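Progress report: hand gripper pair, setup and upkeep
Project Coddale, work package 4
Prepared by Lewis Mackay for Craig Galbraith, Bolten
Wed 17 January

Status

The pair is back in use after the linkage rebuild. Unit A and unit B both pass the closing check. One item from the last report is still open (handle cable strain relief, unit B) and is carried over below. Spending on parts is within the approved amount.

Linkage and pivots

Both units had developed side play at the outer pivots. On unit A the play was large enough that the fingertips met out of line, and thin objects rolled out of the pads on closing. King-fai Tsai stripped both linkages, replaced the bushings and refitted the pivot screws with low-strength thread locker. The screws are tightened until the play is gone and then backed off slightly. The fingers must fall open under their own weight with the trigger released. If they hang, the screw is too tight and the bushing will wear on one side.

The rebuild took two working days for the pair. The second unit went much faster than the first, and the procedure has been written up so that it can be done on site.

Finger pads

The old pads had hardened and were lifting at the lower corner. They were replaced with the blue ribbed type from Cillis. The bonding faces were cleaned with alcohol, the pads were clamped, and the units were left overnight before any load was applied. Pads are now listed as a wear part. Anselmo Sepúlveda keeps a log of closing cycles per pad set and inspects the ribs at the start of each shift. A pad is changed when a rib has torn or when the edge can be lifted with a fingernail.

We have 29 pads in stock, enough to cover the rest of this phase.

Opening width and zero

The encoder zero is now set with the fingers fully closed and nothing between the pads. Previously it was set against a gauge block, and the two units ended up with different offsets. Full open is set next, against the mechanical stop. Vilho Oksanen added a check to the startup script that refuses to begin a session if either reading has moved since the last setup. The check tripped twice in the first week. In both cases a trigger return spring had been seated wrong after cleaning, and reseating it cleared the fault.

Working check on small parts

Pens and markers are used for the working check. The barrels are narrow and smooth, so misaligned tips show up at once. The operator opens fully over a pen, closes on the barrel, lifts, and holds for a slow count. The check is done on the table where the day's work will take place, with the usual items left on it. Total for this period was 176 closures across both units, with 4 slips, all on unit A before its second pivot adjustment.
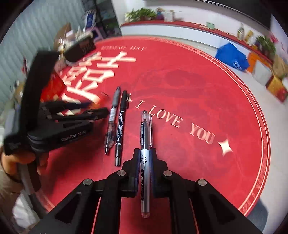

Closed on a gel pen, pads against the barrel.

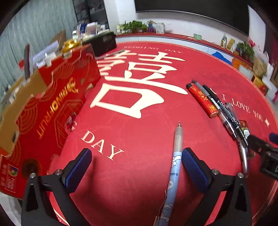

Open items

1. Strain relief on the unit B handle cable. The part has been ordered and will be fitted on arrival. Until then the cable is taped to the handle and inspected daily.

2. Trigger return springs. The present spring can be put in backward. Tsai is testing a version with one bent leg that only seats one way.

3. Glossy table coverings. Reflections have upset the position tracking on a few sessions. Oksanen is comparing exposure settings. No change to the hardware is proposed at this time.

Plan for February

Fit the strain relief and the new springs, then repeat the full closing check on both units. Swap the pad sets between units halfway through the month to see whether the uneven wear follows the pad or the linkage. A spare linkage set is requested under the existing parts line, with a quoted lead time of 90 days, so approval is needed before the end of the month if it is to arrive within this phase.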